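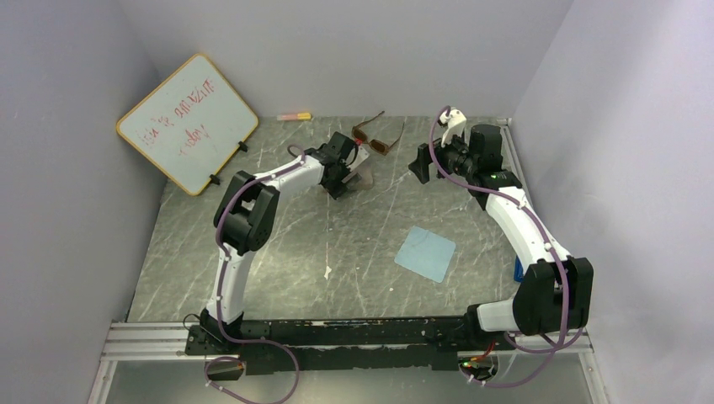 折りたたみ式の物干しラックって、正直どれも同じだと思っていました。うちの店で扱いはじめるまでは、私も近所で適当に買ったものを七年くらい使っていて、脚の付け根がぐらぐらしてもタオルを挟んでごまかしていたくらいです。なので、このPlurholm(プルホルム)の室内物干しをお客さんにすすめるときは、ちょっと後ろめたいんです。えらそうに言える立場じゃないなあ、と思いながら書いています。

Plurholm 室内物干しラック 81
販売元:Dellent
在庫:あり

名前の「81」は、羽を広げる前の本体の幅が81センチだからです。ひねりのない名前ですよね。でも、これがけっこう助かるんです。廊下に置けるかな、ベッドと窓のあいだに入るかな、というときに、名前を見ればすぐわかります。メジャーを持って家の中をうろうろして、81より広ければ大丈夫。うちは洗面所の前がぎりぎりでした(入りました!)。

■ どんな物干しか

横から見るとアルファベットのXの形に開く、昔ながらのタイプです。上の段に竿が並んでいて、左右に羽が一枚ずつ。羽は片方だけ開いておくこともできます。私はふだん右だけ開いて、左は壁にくっつけて使っています。シーツの日だけ両方開きます。

竿は7本。多いほうがえらいと思われがちなんですけど、前に使っていたのは竿がぎっしり並んでいて、服同士がくっついて結局一本おきにしか干せませんでした。Plurholmは間があいているので、厚手のパーカーも裾が隣に触れません。冬の部屋干しだと、これがいちばんうれしいところかもしれません。

竿の太さは、ピンチの先がちゃんと噛むくらい。太すぎる竿だと洗濯ばさみが浮いてきて、朝起きたら靴下が床に落ちてたりするでしょう。あれがないです。

■ たたむとき

真ん中のつまみを持ち上げると、すとんと閉じます。たたんだ厚みは4センチ。冷蔵庫の横のすきまとか、本棚の裏とか、そういうところに立てておけます。自立はします。しますけど、フローリングの上だとちょっと滑るので、私は壁に軽く寄りかからせています。

開くときに指をはさまないように、というのは説明書にも書いてありますが、私からも言わせてください。最初の週に二回はさみました。つまみの根元ではなくて、羽の付け根のほうです。片手に洗濯物を抱えたまま開こうとした私が悪いんですけど、急いでいる朝はやっちゃいますよね……。一度床に洗濯物を置いてから開いてください。

■ Hollmannのラックと迷っている方へ

店でもメールでもよく聞かれるので書いておきます。同じ売り場にあるHollmann(ホルマン)の物干しは、縦に高いタワー型です。床をあまり取らないかわりに、長いものが苦手。ワンピースとかバスタオルを半分に折らずに干したい人には、Plurholmのほうが向いています。逆に、子どもの肌着や靴下、ハンカチみたいな小さいものが山ほどある家は、Hollmannのほうが楽だと思います。段がたくさんあるので、種類ごとに分けて干せるんです。

あと、Hollmannにはキャスターがついています。日当たりに合わせて部屋の中をころころ動かしたい人はそっち。Plurholmは動かすたびに持ち上げることになります。重くはないけれど、濡れたジーンズが三本かかっていると、さすがによいしょという感じになります。

■ 別売りのもの

Brilach(ブリラッハ)の小物ハンガーが、竿にそのまま掛けられます。フックの口が広いので外れやすいかなと心配していたんですが、内側にゴムが貼ってあって、意外とずれません。うちでは下着とマスクがここの担当です。

それから、脚につける替えのゴムキャップ。四個で一組です。最初からついているキャップが減ってきたら交換してください。私のは九月に換えました。減り具合は床によるみたいで、畳の部屋で使っている人からは、まだ一度も換えていないと聞きました。古いキャップは固くてなかなか抜けません。ドライヤーで少し温めると抜けやすくなりますよ。

■ サイズと仕様

本体の幅:81センチ
両羽を開いた幅:広げたときの図を同梱の説明書に載せています
奥行き:69センチ
たたんだ厚み:4センチ
竿:7本
組み立て:不要(箱から出して開くだけです)
色:白、うすいグレー

グレーは写真で見るより少し青っぽい、という声をいただいたことがあります。私も実物のほうが涼しげに見える気がします。白い壁の部屋だとどちらでもなじみますが、木の家具が多い部屋なら白のほうがやわらかい印象かな。好みです。

■ お手入れ

竿は、かたく絞った布でときどき拭いてください。部屋干しのラックって、出しっぱなしだとほこりがすごいんです。しばらく使わずにしまっていたときは、白いシャツを干す前に必ずひと拭き。私はこれを忘れて、シャツの肩にきれいな灰色の線をつけました。洗い直しました。

漂白剤のついた布で拭くのは避けてください。塗装がくもります。水滴は残っていてもすぐにどうこうなるものではありませんが、関節のところだけは乾いた布で押さえておくと、動きがしぶくなりにくいです。もし開閉がかたくなってきたら、油をさす前に一度ご連絡ください。糸くずが噛んでいるだけのことが多くて、つまようじで取れたりします。

■ 届いたら

箱は細長くて、玄関に立てかけるとけっこうな存在感があります。中の緩衝材は紙なので、古紙の日にまとめて出せます。羽のところに輸送用の白いバンドが巻いてあるので、それを外してから開いてください。外さずに開こうとして「開きません」とお電話をくださる方が、たまにいらっしゃいます。大丈夫です、私も最初そうでした。

返品は、お届けから七日以内で未使用のものに限りお受けしています。一度開いて置き場所を確かめるくらいは未使用のうちに入れていますので、そこは気にせず広げてみてください。洗濯物を干したあとは、すみません、お受けできません。

色違いの入荷予定や、ゴムキャップだけほしいという注文は、下のお問い合わせからどうぞ。キャップは封筒で送れるので送料が安くすみます。

商品を検索 キーワードを入力 検索

新着のお知らせをメールで受け取る メールアドレス 登録する

お問い合わせ | 送料とお支払い | 返品について | © Dellent | ページの先頭へ戻る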